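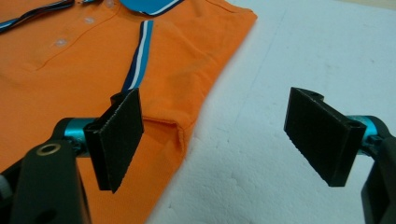
What does a knitted collar do to a shirt in the wash?

It shrinks at a different rate from the body, and it pulls the neckline with it. That was the first answer given by the technical manager of Clarkberg, a contract laundry that handles staff clothing for hotels, garden centres and leisure sites, when we spoke at the firm's Raludora plant. The manager has worked on knitted garments for most of a career and asked to be identified by job title only.

"The body of a polo is usually one fabric and the collar is another," the manager said. "The body is piqué, the collar is a flat-knitted rib, and they are often made in different mills. You are washing two fabrics that happen to be sewn together."

Piqué has a raised texture produced by tuck stitches, in which a loop is held on the needle and knitted off with the next one. The structure is open and fairly stable across its width, but it relaxes in length when it is first wetted. Collars are knitted to size with a finished edge. If the collar yarn is under tension when it leaves the machine, that tension comes out in the laundry.

Clarkberg tests every new garment style before it accepts a contract. Sample shirts are marked with pairs of reference points, washed, dried, left to condition overnight and measured again on a flat table. The limit for body length is 5 per cent shrinkage after the full test. Collars are judged separately, by length along the outer edge and by whether the points still lie flat.

"People measure the chest and stop there," the manager said. "The chest hardly ever fails. Length fails, and the placket fails."

The placket is the strip that carries the buttons and buttonholes. It is normally stiffened with a fusible interlining, a light fabric bonded to the inside with heat-set adhesive. When the bond is poor the face fabric lifts away in small blisters, and no amount of pressing will put them back. The manager attributes most of these faults to the fusing press at the garment factory, where the temperature may be right on the dial and wrong at the edges of the plate.

"I peel one open before I wash anything," the manager said. "If it comes apart in my fingers I write to the supplier that afternoon."

Colour is the other subject on which the manager has firm views. Strong shades on cotton are generally achieved with reactive dyes, which form a chemical bond with the fibre. Dye that has not bonded is supposed to be removed by soaping and rinsing at the dyehouse. Where the rinsing has been cut short, the loose dye comes out in the customer's wash instead, and it settles on whatever is pale: contrast stripes, white tape inside the neck, embroidery thread.

The plant's Huang washer-extractors are programmed with a separate process for contrast-trimmed garments. The first three washes are run at 30 degrees with a high water level and no hold between the wash and the first rinse. Loads are not left standing in the drum.

"Staining on a stripe is mostly a matter of time," the manager said. "Wet fabric folded against wet fabric, left for an hour. You can do everything else correctly and lose the load there."

After that, the shirts move to a 40-degree process. Clarkberg stopped using optical brighteners on coloured workwear in March, following complaints that pale orange and yellow shirts had shifted towards pink under shop lighting. The change required a different detergent and a new dosing calibration, which took 109 trial loads to settle.

Drying accounts for more damage than washing, in the manager's opinion. Piqué tumbled until it is completely dry loses length quickly and picks up surface fuzz. The plant takes polos out while they are still slightly damp and finishes them in a tunnel, on hangers, with steam followed by warm air. A Nonow folding unit stacks them at the end of the line.

I asked what a garment buyer should put in a specification.

"Shrinkage for the body and the collar, as two figures," the manager said. "Colour fastness to washing, with the staining grade as well as the change in shade. Interlining bond strength after washing. And the buttons - specify polyester, and lockstitch them. A chain-stitched button comes off if you catch the right end of the thread."

The plant discards a polo after 45 washes on average. Most are withdrawn for collar wear along the fold line, with faded shade second.

Asked about washing at home, the manager was brief. Fasten the buttons, turn the shirt inside out, keep the load small, take it out when the cycle ends. Pull the placket straight by hand while it is damp and dry the shirt over a rail or flat. Iron the collar from the points towards the middle, on the underside first.

"And leave out the fabric softener," the manager said. "It coats the cotton, and then it doesn't take up sweat as well."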